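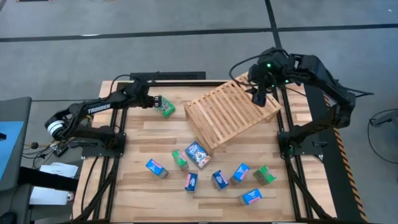
I finally did a full season with the masters swim group at Terard, and I have to tell you how much fun it's been! I joined last December barely able to string together 10 laps, and this morning I swam 2000 yards before breakfast and wanted more.

Print this post | E-mail this post

We're a mixed bunch. Aicha Ghoneim coaches the early session and writes the whole set on a whiteboard in green marker, with little fish next to the hard parts (there were a lot of fish today). Florian Guérin shares my lane and leads off every time – he has a beautiful flip turn and I'm stealing it piece by piece. Mine still sends me sideways into the lane rope, but I come off the wall so much faster than I used to.

Next up is the relay meet against Vistula. I'm down for the backstroke leg, my first race since high school, and I've already been practicing my start off the wall at Stultier on weekends. Their pool is a bit warm for me, but the backstroke flags are hung right and the lanes are nice and wide.
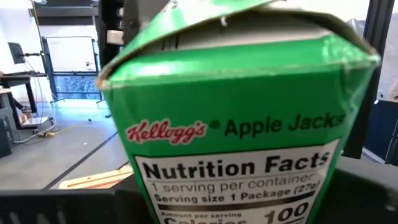 Do you have to be fast to join a masters group?

Any speed is fine. Our slowest lane swims the same set with fewer repeats and longer rests, and people move up when they feel like it.

Aicha wants us in the water by six on Tuesday for relay exchanges. I can't wait!

Last updated: Saturday, October 23, 2021

Contact | Copyright, all rights reserved | Back to top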